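Leaflets, lawn signs and the last two weeks

Most of you reading this will have had at least one leaflet from each campaign by now, and some of you on the Remine side of the ward will have had a good many more than that. The by-election for the vacant council seat has been a quiet one until lately. In the past fortnight it has turned sharper, and several readers have written to ask what the rules are on campaign material and who is supposed to enforce them.

The short answer is that the rules cover who paid for a leaflet far more than they cover what it says. Any printed material has to carry an imprint, giving the name and address of the printer, the promoter and anyone on whose behalf it was published. It is usually in small type along the bottom edge or on the back. If you have a leaflet without one, keep it and tell the returning officer.

What a leaflet says about the other side is mostly a matter for the people who wrote it. There is a law against false statements about a candidate's personal character or conduct, but it does not stretch to unfair accounts of how somebody voted. A leaflet can say that a candidate "backed the closure of the Visser Road depot" when the vote was on a motion to note a report, and there is little anyone can do except answer it.

The depot is what most of the argument has been over. The two larger campaigns have both put out material on it, and they do not agree on what happened. For the record, the minutes show two votes. The first was to note the officers' report on the depot, and it passed without a division. The second was to ask for costs on moving the gritting lorries to the Breller Lane site, and that was carried with 9 in favour and 5 against. No vote has been taken on closing the depot, and none is listed on the forward plan. Readers can draw their own conclusions about the leaflets.

Rosaire Kowalchuk, who is standing as an independent, has kept off the subject and put out a single sheet on bus times and the state of the footpaths. We asked all the campaigns for a copy of everything they have had printed so far. Kowalchuk's arrived the next morning. One of the others sent a partial set and one has yet to reply. Copies of what we hold are in the folder at the library desk and can be read there during opening hours. Please don't take them away, as we only have one of each.

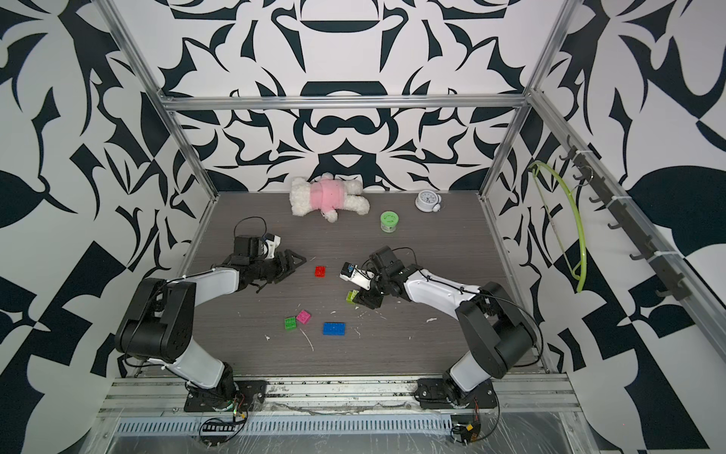
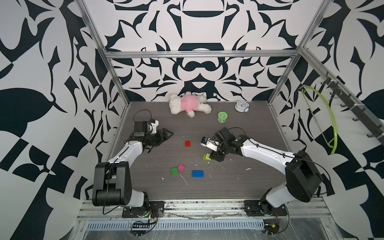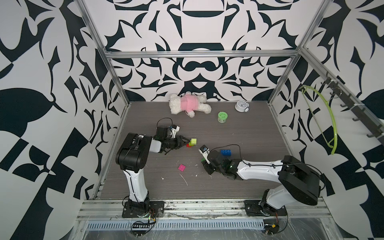 Signs and posters

We have also had complaints about signs. Posters in a window or on a board in a front garden are allowed if the person living there agrees. Tenants should look at their lease first, as some landlords have a clause about it.

Signs on council land are a different matter. That takes in grass verges, lamp posts, railings and the planters outside the Sivix building. The council may remove anything fixed there without permission, and it has told us it will treat every campaign the same way. If you see a sign where it should not be, report it through the usual street care number. Please do not pull it down yourself. Taking or damaging somebody else's sign can be an offence whoever put it up, and we have already heard of one argument on Remine Hill that began that way.

All campaign signs should be down within two weeks of the close of poll. At the last election there were still boards on the Visser Road roundabout well into the following month.

Money

Each candidate has a spending limit, made up of a fixed sum plus a small amount for every elector on the register. Leaflets, paid advertising online, room hire and transport all count towards it. Time given freely by supporters does not. Candidates have to file a return after the poll, and anybody can ask to inspect it. We will go through the returns when they come in and print the totals here.

Online adverts are harder to keep track of. They need an imprint as well, but they can vanish from a screen in seconds and two neighbours may be shown quite different ones. If you are sent something that troubles you, take a screenshot with the imprint showing and email it to the newsletter. We had 59 emails on the depot leaflets alone and have read all of them, though we can't reply to each one.

Voting

Poll cards have gone out. You do not need the card to vote, but you do need photo identification, and your polling station may have changed. Voters who used to go to the Breller Lane school should now go to the church hall on the same road – the entrance is at the side, by the car park, and there is a ramp.

Postal votes can be returned by post or handed in at a polling station. If you hand yours in you will be asked to fill in a short form, so allow a few minutes. Stations are open from 7am to 10pm, and anyone in the queue at 10pm will still be able to vote.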